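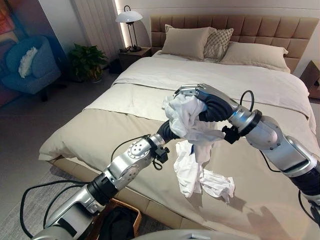
Zweiarmsystem Arkar 6 – Einrichtung, Pflege und Instandsetzung

Produktübersicht
Anwendungsbereich
Aufstellung
Handgelenk und Kabelführung
Greifparameter für Textilien
Wartungsplan
Störungen
Ersatzteile

Anwendungsbereich

Der Arkar 6 ist ein zweiarmiges System für das Aufnehmen, Ausbreiten und Ablegen von leichten Textilien in möblierten Innenräumen. Die Arme bestehen aus silbernen Gliedern mit schwarzen Gelenkabschnitten und tragen je eine mehrfingrige Hand. Typische Arbeitsflächen sind Betten, Tische und Ablagen bis 90 cm Höhe. Bei der Arbeit an Kleidungsstücken und dünnen Tüchern greifen beide Hände gemeinsam zu und heben das Teil nur so weit an, dass der hängende Stoff knapp über der Unterlage bleibt.

Für nasse Wäsche, Matratzen und Teile mit losen Nadeln oder offenen Metallhaken ist das System nicht freigegeben. Die Traglast im beidhändigen Betrieb beträgt 6 kg, im einhändigen Betrieb 2,5 kg, jeweils bei voll ausgestrecktem Arm.

Die vorliegende Seite richtet sich an Betreiber und an das Servicepersonal. Sie gilt für Geräte ab Seriennummer 1879. Ältere Geräte haben eine andere Handgelenkplatte; für diese ist weiterhin das gedruckte Servicehandbuch maßgeblich.

Aufstellung

Das System wird am Fußende oder an der Längsseite der Arbeitsfläche positioniert. Der Abstand zwischen Gehäusevorderkante und Bettkante soll 15 bis 25 cm betragen. Bei geringerem Abstand stößt der Ellenbogen in der Ruhelage an, bei größerem Abstand erreicht die Hand die hintere Hälfte eines Doppelbetts nicht mehr ohne Streckstellung.

Körbe und Behälter dürfen neben dem Bett stehen, sofern sie in der Raumkarte eingetragen sind. Ein nachträglich verschobener Korb ist die häufigste Ursache für Abbrüche mit Code E-31. Teppiche mit niedrigem Flor sind zulässig. Lose Teppichkanten im Fahrbereich sind zu fixieren.

Lichtverhältnisse: gleichmäßiges Licht auf der Arbeitsfläche, mindestens 300 Lux. Einzelne Lampen oder Lichtleisten im Hintergrund stören nicht, solange sie nicht direkt in die Kopfkamera strahlen. Helle Textilien auf heller Bettwäsche werden bei zu flachem Kontrast unzuverlässig segmentiert. Abhilfe schafft eine Decke oder ein Bettläufer in einem etwas dunkleren Ton. Unter dem Menüpunkt Szene – Kontrasttest lässt sich prüfen, ob der Unterschied ausreicht; der Messwert muss über 0,18 liegen. Der Schatten der eigenen Arme wird im Bildverarbeitungsmodul herausgerechnet, nicht jedoch der Schatten von Personen, die neben dem Bett stehen.

Nach jedem Standortwechsel:
1. Feststellbremse setzen, Gerät einschalten, Referenzfahrt abwarten.
2. Arbeitsfläche mit der Kopfkamera einmessen (Menü Szene – Fläche neu).
3. Höhe der Unterlage an vier Punkten antasten. Bei weichen Matratzen den Tastdruck auf Stufe 1 stellen.
4. Probelauf mit einem Prüftuch bei 30 % Geschwindigkeit.

Handgelenk und Kabelführung

An beiden Handgelenken sitzt ein kleiner schwarzer Halter. Er nimmt den Handgelenksensor auf und dient zugleich als Zugentlastung für die Signalleitung. Die Leitung wird in einer freien Schleife zum Halter geführt. Die Schleife ist notwendig und darf nicht mit Kabelbindern an das Armglied gezogen werden, sonst reißt die Leitung bei voller Drehung am Steckereintritt. Freies Maß der Schleife in Nullstellung: 70 mm, gemessen vom Halter bis zum Scheitelpunkt.

Die außen am Arm laufende Leitung hängt im unteren Abschnitt frei durch. Sie wird so verlegt, dass sie bei keiner Armstellung unter die Räder gerät. Bei Umbauten vor Ort hat sich der Bogen in der Praxis oft als zu lang erwiesen. Hsiu-ying Yu aus der Serviceabteilung empfiehlt, die Länge nicht in Nullstellung zu prüfen, sondern mit ausgestrecktem Arm und um 90 Grad eingedrehtem Unterarm.

Sensorhalter tauschen:
1. Gerät ausschalten, Netzstecker ziehen, 4 Minuten warten.
2. Arm in Serviceposition abstützen. Die Haltebremsen sind stromlos geschlossen, der Arm kann beim Lösen des Handgelenks dennoch um einige Millimeter nachgeben.
3. Stecker am Halter entriegeln und gerade abziehen.
4. Beide Schrauben M2,5 lösen. Schraubensicherung vollständig aus den Gewinden entfernen.
5. Neuen Halter ansetzen, Schrauben mit 0,5 Nm anziehen.
6. Schleife herstellen, Maß prüfen, Arm von Hand durch den gesamten Drehbereich führen.
7. Handgelenk-Kalibrierung starten. Dauer je Seite: acht Minuten.

Linke und rechte Halter sind spiegelbildlich gefertigt und nicht austauschbar. Die Kennbuchstaben L und R sind auf der Innenseite eingeprägt.

Gelenkgehäuse

Die runden Gehäusedeckel sind über einen Schraubenkreis befestigt. Beim Wiederanbau über Kreuz anziehen, zuerst mit 0,8 Nm, im zweiten Durchgang mit 1,4 Nm. Ein Deckel, der in einem Zug reihum angezogen wurde, verspannt die Dichtung. Das zeigt sich meist erst nach einigen Wochen durch Fettaustritt an der Unterseite. Die schwarzen Manschetten zwischen den Gliedern werden nicht gefettet. Silikonspray greift das Material an.

Greifparameter für Textilien

Werkseitig sind drei Profile hinterlegt. Die Werte gelten für trockenes Gewebe.

Profil T1, dünnes Gewebe (Hemden, leichte Tücher): Fingerkraft 3 N, Hubhöhe 12 cm, Geschwindigkeit 40 %
Profil T2, mittleres Gewebe (Frottee, Sweatstoff): Fingerkraft 6 N, Hubhöhe 18 cm, Geschwindigkeit 50 %
Profil T3, schweres Gewebe (Decken, Jeans): Fingerkraft 11 N, Hubhöhe 25 cm, Geschwindigkeit 35 %

Bei T1 fasst die rechte Hand den oberen Stoffbausch von oben, während die linke seitlich in die Falten greift. Die Zuordnung kann unter Greifen – Führungshand getauscht werden. Bei zerknüllt liegenden Teilen kann die Kantensuche mehrere Anläufe benötigen. Mehr als fünf Anläufe deuten auf eine verstellte Kamera oder auf verschmutzte Fingerkuppen hin.

Eine Erhöhung der Fingerkraft behebt das Nachrutschen dünner Stoffe in der Regel nicht. Vorher sind die Fingerbeläge zu reinigen. Erst wenn das Prüftuch danach noch rutscht, die Kraft in Schritten von 0,5 N anheben. Obergrenze für T1 ist 5 N.

Wartungsplan

Täglich: Fingerkuppen und Handfläche mit fusselfreiem, leicht feuchtem Tuch abwischen. Fasern aus den Fingergelenken mit dem beiliegenden Pinsel entfernen, nicht mit Druckluft.
Wöchentlich: Kabelschleifen an beiden Handgelenken auf Scheuerstellen prüfen. Linse der Kopfkamera reinigen.
Alle 300 Betriebsstunden: Fingerbeläge wechseln, Schrauben der Sensorhalter nachprüfen, Spiel im Handgelenk messen (zulässig 0,15 mm).
Jährlich, bevorzugt im Mai: Gelenkdeckel öffnen, Fettzustand beurteilen, Haltebremsen prüfen, Protokoll ablegen. Diese Arbeiten führt der Werksservice oder ein eingewiesener Partnerbetrieb durch.

Die polierten Armglieder werden mit klarem Wasser und Mikrofasertuch gereinigt. Scheuermittel hinterlassen matte Stellen, die in der Kollisionsüberwachung zwar keine Rolle spielen, aber nicht unter die Gewährleistung fallen.

Störungen

E-12 Handgelenksensor ohne Signal: Stecker am Halter prüfen, danach Leitung durchmessen. Sollwert je Ader unter 2 Ohm. Bei schwankendem Wert Leitung ersetzen, nicht reparieren.

E-17 Arme asynchron: tritt nach einseitigem Sensortausch auf, wenn nur die getauschte Seite kalibriert wurde. Beide Seiten neu kalibrieren.

E-24 Last im Griff unplausibel: Stoff hat sich an der Unterlage oder unter einem Kissen verfangen. Kraft zurücknehmen lassen (Taste Lösen), Teil von Hand freilegen, Vorgang fortsetzen.

E-31 Hindernis im Arbeitsraum: Karte mit der tatsächlichen Lage von Körben, Sesseln und Nachttischen abgleichen. Pflanzen mit ausladenden Blättern großzügiger eintragen, der Umriss ändert sich.

E-40 Temperatur Unterarm: Gerät 20 Minuten in Ruhelage lassen. Wiederholt sich die Meldung, liegt meist eine schwergängige Bremse vor. Service verständigen.

Ersatzteile

AK-2210-L Sensorhalter links mit Schrauben
AK-2210-R Sensorhalter rechts mit Schrauben
AK-2214 Signalleitung Handgelenk, konfektioniert
AK-2302 Satz Fingerbeläge, beide Hände
AK-2317 Dichtung Gelenkdeckel
AK-2350 Manschette Unterarm, schwarz
AK-9004 Prüftuch, weiß, 60 × 60 cm

Halter und Leitungen sind ab Lager lieferbar. Manschetten werden von Jikham gefertigt, die Lieferzeit beträgt um die sechs Wochen. Bei Bestellung Seriennummer angeben.

Technische Rückfragen: Guangming Zheng, Service Arkar
Ersatzteile und Versand: Inês Caldeira

Stand: November 2024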